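## Ring marks on a marble top – clean, polish or leave alone?

**Velimir Bošković**, 4 December 2025

We moved to Weltville in April and took on a marble table top from the previous owners. It is pale with some veining and I like it, but over the months we have collected a few dull rings and one larger dull patch. You only notice them when the light is low and from the side. They don't feel rough. I have tried washing-up liquid and warm water, then a paste of bicarbonate of soda left overnight under cling film. The paste did nothing that I can see.

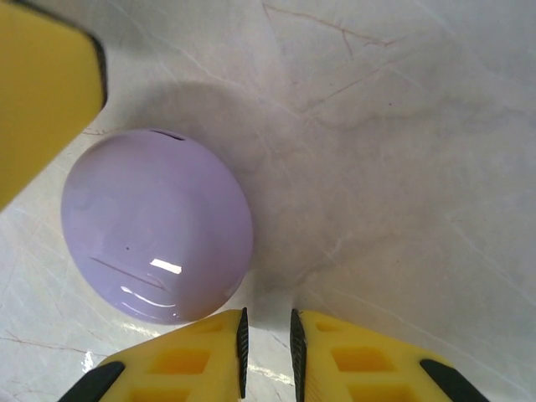
I suspect lemon juice or wine, but I can't say for certain. My brother-in-law told me to use vinegar, and the man in the hardware shop told me never to use vinegar, so I have used neither his advice nor the other fellow's and come here.

What I would like to know is whether rings like this can be got out at home, and whether the top should be sealed afterwards. I don't know if it was ever sealed. I had one quote for repolishing the whole thing, £854, and I am not going to pay that for a table.

**Paul**

Don't use vinegar. Your hardware man is right. Marble is mostly calcium carbonate and acid eats it, and that is how you got the rings in the first place. They are etch marks. A stain is something soaked in, and a paste can sometimes draw it out. An etch is a bit of the polish gone, so no amount of cleaning will shift it.

For light ones you can buy marble polishing powder. Most are a fine abrasive with something mildly acidic in them, so follow the tin on how long to rub. The way I do it:

- Wash the top with a cleaner meant for stone and let it dry.
- Put a little powder on one ring, add a few drops of water and rub with a damp white cloth for as long as it says.
- Wipe off with clean water, dry, and look at it from the side.
- Do it a second time if it's better but still there.
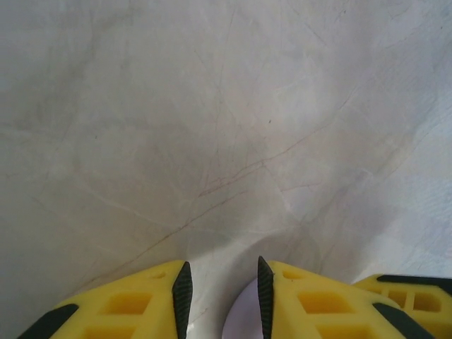
Try the worst-placed corner first, or the bit that sits against the wall. If your top has a matt (honed) finish, don't use polishing powder at all or you'll end up with shiny rings in place of dull ones, and those are harder to live with. Honed tops want a fine abrasive pad, and it takes some practice to blend it in.

The large patch may be more than you can manage by hand. I did one in Stirkville that was the size of a dinner plate and my arm gave out before the mark did. Ask for a price on that patch alone – some firms have a minimum charge but it will be well under what you were quoted.

On sealing: put a spoonful of water on it and leave it for 40 minutes. If the stone goes darker underneath, it's drinking it in and could do with a sealer. Sealer won't stop etching. It only buys you time with oil, coffee and so on.

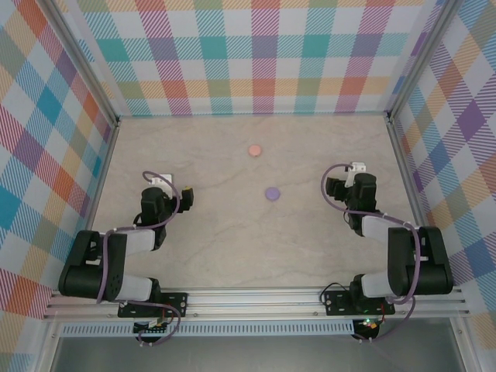 **ultau_annie**

we have had ours 9 years and gave up fighting it after the first two. coasters if visitors remember them, otherwise it just gets marks. looks fine

also don't put car polish on it, my dad did and it went yellow

**Velimir Bošković**

Thank you both. The water test left a dark spot that faded by the evening, so I will order a sealer. The finish is glossy, so I'll try the powder on a corner at the weekend. Paul, do you do the rings before the sealer, or does it not matter?

**Paul**

Rings first. Then leave it a day to dry out properly before you seal.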